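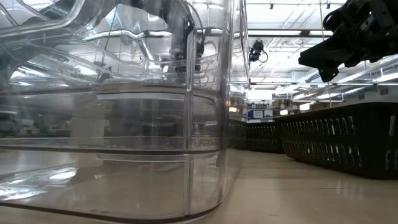

Grorkovis, August 26, 2018

Section 3: Comparing grippers at the bin station

Now for the fun part! By this point the Braltar controller is running and the arm homes cleanly, so you can start swapping fingers and find out what each set does well. Clear plastic bins and slotted black baskets make a great first pair of targets. They ask very different things of a gripper, and of your camera too.

1. Press Hold on the controller and wait for the arm to stop.

2. Fit the first finger set. Tighten both screws evenly, then run Jog Open and Jog Close once with nothing between the fingers.

CAUTION: Keep your hands away from the fingers during Jog. They close faster than you expect.

3. Check the cable loop at the wrist. It should keep its curve through the whole wrist turn without pulling tight.

4. Set grip force to 34 and approach speed to 12. Use the same numbers for every finger set, or your results won't line up.

5. Run the Rim Pick routine on a basket, then on the clear bin. Log each try as held, slipped, or missed.

NOTE: Clear walls bend whatever is behind them and throw bright glare, so the Yimer camera may place an edge where there isn't one. Teach the bin rim by hand the first time (Isla Ashby's walk-through is in Appendix B, and it's a really good one).

6. Swap fingers and repeat from step 1.

If the controller shows code 43, the wrist has reached its turn limit. Back it off by hand jog, press Clear, and restart the routine.

Blunt Rirkari fingers are a lovely place to start. Try the narrow ones next on the basket slots!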